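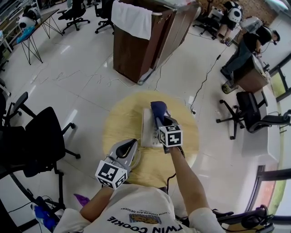
I think every workplace should keep at least one landline, and it should sit where people can reach it. Ours did for years, and then someone decided the desk phones were a waste of money. The kind I mean is a plain white handset with a coiled cord, put on a round wooden table in the open, where anyone can pick it up. My old office at Foltholm had 80 people and one phone like that by the time I left. It got more use than the managers expected.

The usual complaint is cost. Heather Dalgleish, who handled our bills, told me the line came to 478 dollars a year. We spent more than that on replacement headsets. A cell phone belongs to one person and goes home at night, so a supplier who calls it at five gets voicemail. A phone on a table rings until somebody answers.

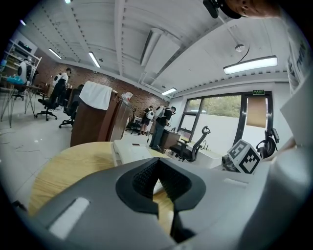 There is also the matter of who learns what. When Donnie Tennant started with us he was 22 and hated calls. He had to answer that phone in front of everyone, and by April he could deal with an angry customer better than I could. I don't see that happening with chat windows.

I'll grant that the cord is a nuisance. It knots, it drags the base off the table, and you can't walk around while you talk. I count the last one as a point in its favor - people who can't wander tend to finish the call. 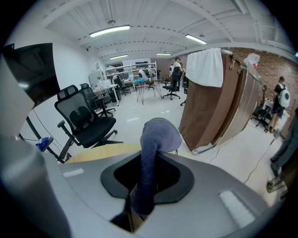 Wilma Moncrieff wants ours gone by next spring and says the number can be forwarded. Forwarded to whom is the part she hasn't answered. Until she does, I'd leave it plugged in.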